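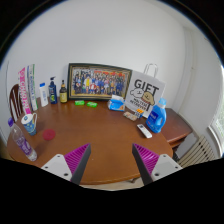 The round table, with the group photo at the back.

Grinard Wood Table Care Kit, reviewed

Reviewed by Xiuying Tan
Posted Thu 11 February

The Grinard kit is sold as a way to clean and touch up a finished wood table without stripping it. I bought mine in October from Desitz, the hardware store near my work, and have used it on three pieces of furniture. The short version is that the cleaner is good, the wax sticks are fair, and the polish is nothing special.

I went looking for a kit after getting a quote from Atallah, a furniture shop that does refinishing. They wanted $291 to redo one table top, not counting pickup. The work was probably worth that, but the table in question came from my aunt's kitchen and had only surface problems: dull patches, a few light scratches, and a sticky ring where a fruit bowl used to sit. The man at Atallah said I could try a kit first, and if I made it worse they would still take the job.

What you get

The box holds a bottle of cleaner, a bottle of polish, four wax fill sticks, a plastic scraper, two cloths and a folded sheet of instructions. The wax sticks come in light oak, walnut, cherry and a dark brown that is close to black. There is no red mahogany, and if that is the color you need you will have to mix cherry and dark brown yourself. The cloths are thin. I used one for the cleaner, threw it out, and switched to old T-shirts after that.

The instructions are clear enough but the type is very small. They are also printed only on one side, with the back left blank, so there was plenty of room for a bigger font.

The cleaner

You put a little on a damp cloth, wipe with the grain, wait two minutes, and wipe again with a clean cloth. It has a faint orange smell that is gone by evening. On my aunt's table it took off the sticky ring on the second pass. It also took off a gray film I had not known was there. I had been using spray polish for years and the film was most likely from that.

It did not hurt the finish on any of the three pieces. I tested each one on the underside first, and I would do the same on anything old. Shellac in particular can react badly to cleaners, and the instructions say not to use this one on it. 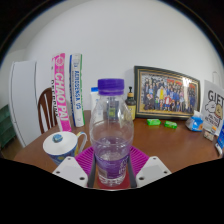

Cleaning a full top took me 20 minutes, and that was going slowly. The second piece was a bookcase, and it took longer, mostly from emptying it.

The wax sticks

These are for scratches and small dents. You rub the stick across the scratch, press the wax in with a finger, and scrape off the extra with the plastic tool. For thin scratches this works fine. From a standing height I can't find the ones I filled on the table, and I know where they are.

Deeper marks are harder. There is a gouge on the leg of my desk, the third piece, and I filled it three times. The wax shrinks back a little each time, and it takes a shine differently from the finish around it, so under a lamp you see a flat spot. If you have a gouge you care about, buy a hard fill that you melt in. The soft sticks aren't meant for it.

The sticks are also soft enough to smear in a warm room. I put mine in the refrigerator for a while before using them and they were easier to control. That tip is not in the instructions.

The scraper is fine on flat surfaces. On a curved edge it tends to pull the wax back out, and I ended up using the side of an old library card.

The polish

The polish goes on white and rubs out clear. It gives a good shine on the first day. By the end of the week the table looked the way it did after the cleaner alone. It also shows fingerprints, and on a table where people eat every day that matters more than the shine does. I used it twice and have not opened it since.

It needs a lot of buffing. The label says to buff until dry, but if you stop when it feels dry you get streaks when the light comes in low. Keep going a few minutes past that.

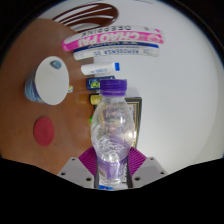

White rings

I also had two white water rings on the desk and hoped the kit would deal with them. The box has the words "helps with water marks" on the side. The cleaner did nothing for them. The polish made them a bit fainter, and then they came back when it wore off. I got one of them out later with a hair dryer on low and a dab of mayonnaise left on overnight, which cost me nothing. The other one is still there.

How it has held up

The cleaner bottle is still more than half full after three pieces and a second round on the table. The wax in the thin scratches has stayed put through normal wiping. Hot dishes are another matter. I set a casserole down on a folded towel that was too thin, and the wax under it went soft and had to be redone. Use a proper trivet.

The cap on the polish cracked when I dropped it. I wrote to the company and they sent a new one in eight days, with no charge and no argument.

Price and other reviews

I paid $20 for the kit. Online it has 3,711 ratings and most of them are high, though a lot of the low ones say the same thing I found about water rings. Grinard sells the cleaner by itself for a few dollars less than the whole box.

Who should buy it

If your table is dull or sticky and has light scratches, get the kit. If it has no scratches, get the cleaner alone. If the finish is worn through to bare wood in places, none of this will help and you should call someone like Atallah. I will be buying the cleaner again when the bottle runs out, and I have told Desitz they ought to stock it separately. So far they only carry the box.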